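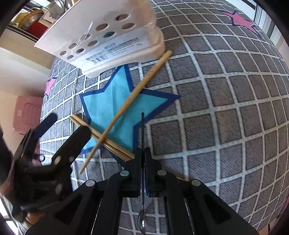 Courses > Household Textiles > Unit 4 > Handout: Pattern Repeats

Unit 4: Pattern Repeats, or Why the Checks Never Meet

Read this before the June workshop. Laurier Pelletier will assume you have, and he can tell.

A repeat is the smallest piece of a design that can be copied edge to edge to fill the cloth. Stripes have a repeat. So do roses, sailboats and the small brown ducks that your aunt chose for the hall. A plain grid has the shortest repeat of all, and beginners therefore take it to be the easiest cloth to sew. They learn.

Large motifs laid over a grid, stars for instance, give you two things to match. The grid may line up at a seam while the star loses an arm. Decide early which one you care about. For a bed or a table, most people look at the big shape first and find the crooked lines some weeks later, when it is too late to return anything.

Measuring the repeat

1. Lay the cloth flat and let it rest. Do not pull it toward the answer you want.
2. Pick one clear point on a motif, such as the tip of a star.
3. Measure straight up to the same point on the next identical motif. Same color, same tilt. A pink star is no help if you started on a blue one.
4. Do it again across the width. The two numbers are often different, and the label often gives only one.

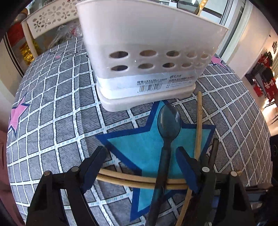

Once you have both numbers, work out how much extra to buy. The Moderberg rule, which we use in this course, is one full vertical repeat for every drop after the first. Damilola Sani prefers to add a further half repeat for the whole job and calls it insurance. Her curtains match. Draw your own conclusions.

Worked case: a Lemar check with a vertical repeat of 17 inches, cut in drops of 100 inches. Six repeats make 102, so each drop costs you 102 inches and you throw away 2. Had the repeat been 8 inches, you would need 13 repeats, or 104. The smaller pattern wastes more. Students dispute this every year, usually with a calculator.

Half-drop repeats

In a half-drop, each column starts halfway down its neighbor. It hides seams nicely and ruins tempers. Mark the top of every piece in chalk before cutting. See the Stusen sample in the blue folder, and please put it back in the blue folder.

For next time: measure one patterned cloth at home, both directions, and bring the figures. Bedding counts. Socks were tried last year.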